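Small Packets, Soft Walls: Sorting a Shared Snack Supply

Individually wrapped candy is awkward to store. The pieces are light, the film is slippery, and no two manufacturers agree on a shape. Ada Longo, who buys snacks for the front desk at Metport, a small translation office, goes through 300 pieces in a busy October. Her method takes one table, one bag and one soft container, and it can be applied to any household that buys mixed assortments.

Start with the wrapper

The standard single-piece wrapper is a pillow pack: a tube of film closed by a crimped seal at each end. The seals are wider than they need to be for strength. The extra width gives fingers something to hold and, where the edge is cut in a zigzag, a place to begin the tear. A pillow pack should be picked up by its sides and not by a seal, particularly if the candy inside is soft.

Flavor is the most useful sorting key for pieces of this size. Japanese packets usually print it in the largest type on the front, often with a picture of the fruit. The characters 白桃味 mean white peach flavor, and a reader who knows none of them can generally file the packet by the peach. 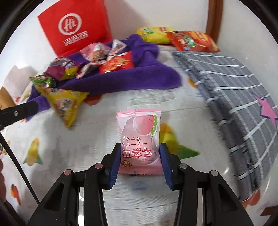 Choose a container that gives

Rigid boxes work well for bars and badly for anything with corners. Pyramid-shaped packs are the worst case. They do not stack, they trap air between them, and in a box with straight walls they leave gaps that smaller pieces fall into. Longo tried a divided tray from Jokus and gave it up after a month because the compartments were sized for hard candy.

Fabric handles mixed shapes better. A cloth container with folded edges spreads under load and closes in again as it empties, so the pile stays within reach. Estrella Palacios, who sews storage pieces under the name Gretent, recommends a wall no higher than the width of a hand. Above that, people dig, and the lighter packets end up on the table. She also advises a solid color for the cloth. Snack packaging is loud, and a plain background makes a yellow or pink wrapper easier to find.

Keep the bag

A paper carrier with cord handles is worth keeping after the shopping is done. The large ones given out by restaurants are useful as overflow, and a red Haidilao bag with the "Hi" logo on the front is easy to spot from across a room.

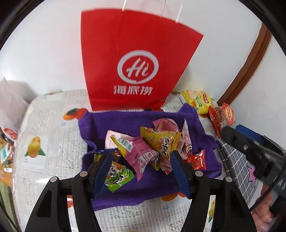
Weight should go in first, with boxed items flat on the base and film packets on top. Handles are the usual point of failure — the cord itself rarely breaks, but the paper around the holes does. Two short strips of tape on the inside of the rim will extend the life of the bag considerably.

Longo refills the cloth container at four in the afternoon, when the desk is quiet. Older stock goes on top. Packets with a damaged seal are taken out at this stage and are not returned to the pile, as even a small leak will let a gummy candy harden. The bag then goes back against the wall with its handles up.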